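Zorna club notes: the toothpaste task

2024-05-06

The spring task for the Zorna club is a bathroom routine on a humanoid. The robot stands at a vanity, takes the toothpaste out of whatever holds it, brings it over the basin and puts it back. Scoring is on completed cycles. A cycle with a dropped item scores zero, and there is no partial credit for a good grasp followed by a bad place.

I have the grasp section. Fuentealba is our name for the motion stack, Ekow is the logger, and neither is documented as well as it should be. What follows is mostly for whoever picks this up in October.

The first problem is approach. A narrow cup at the back of the counter is hard to reach with a wide hand, and the brush and the tube stand close enough together that closing the fingers on one tends to involve the other. Coming in flat, the palm reaches the rim first. Coming in from above, the elbow ends up over the basin and the joint limits get close.
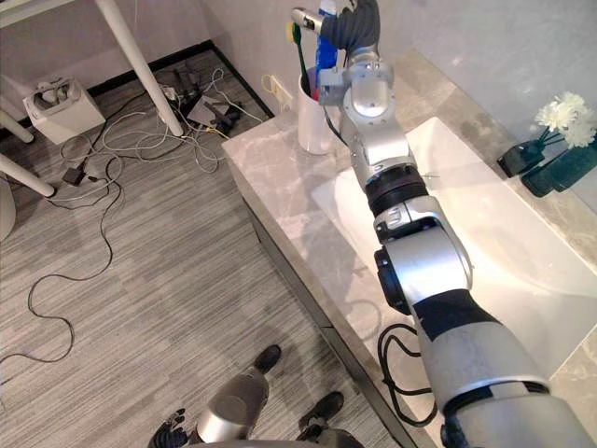

We settled on the high approach anyway. It needs a waypoint above the cup before the fingers open, and the waypoint has to be stored relative to the counter edge. We had been storing it relative to the robot base, which meant that every time somebody moved the feet the whole trajectory had to be taught again. I lost most of a session to this before reading my own config file.

The second problem is what the wrist cameras can see. The head view is fine for finding the cup and useless for the last few centimeters, when the hand is in the way. The wrist view is the opposite. It sees the fingertips at all times and very little else with any sharpness, and the back of the hand takes up a large share of the pixels. Eugeniusz Urbańczyk wanted to crop it. I wanted to mask it and keep the full image, as the crop also throws away floor texture that the alignment step uses. We masked it.
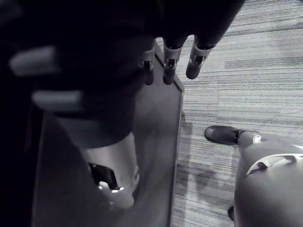

Wrist view in grayscale, fingertips over the dark surface with the metal cylinder on it.

Exposure is still set by hand. Auto exposure hunts whenever bright metal comes into view, and the jump in brightness shows up in the tracker as motion. Fixed exposure costs us detail in the dark areas. I can live with that for now.

Blur is a separate matter. Ekow writes a frame whether or not the hand is moving, and a fast swing gives a run of frames that are no good for anything. I went through one log of 592 wrist frames and threw out 71. The filter is a plain variance check on the whole image, which is too crude: one corner can be smeared while the fingers are perfectly usable.
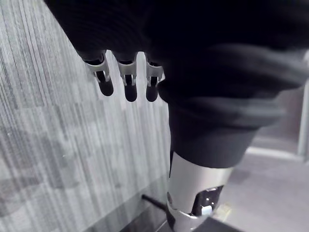

Dark covering streaked at the right, finger brackets still readable.

A per-region check is the obvious fix. Split the image, score each region, keep the frame if the finger region passes. Eugeniusz has a version of this on the Fesex branch, not merged — it disagrees with my timestamp format, and we have not yet decided whose format is wrong.

The third problem is the hold. A toothpaste tube is a poor object to grip. It is soft, it changes shape when squeezed, and the stiff end and the cap end behave differently. Grip near the crimp and the rest swings. Grip near the cap and there is nothing left to clear the rim on the way back. The middle works best, with the tube at a diagonal and the cap low.

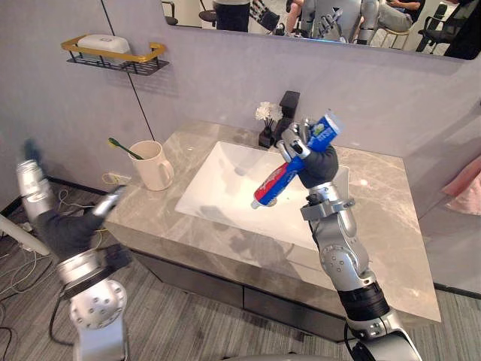 Force is capped at 3 on the controller's own scale, which runs to 100. I have not converted it to newtons and would not trust the conversion if I had. At higher values the tube deforms enough that the pose estimate drifts. Lower than that, it rotates in the fingers during the lift.

The other arm needs attention too. It has its own plan and its own timing, and at present the two only share a start signal. If the left arm is late, the right arm waits over the basin until the timeout and the cycle is lost. I want a proper handshake between them before we do any more tuning of the grasp.

Still open: the return to the holder, which I have been putting off. Letting go of the tube above a mug is a different case from letting go above the narrow cup, and the release height is one constant for both. It should be a field on the holder entry. The file to change is holders.cfg, and the release code reads it once at startup, so restart Fuentealba after editing.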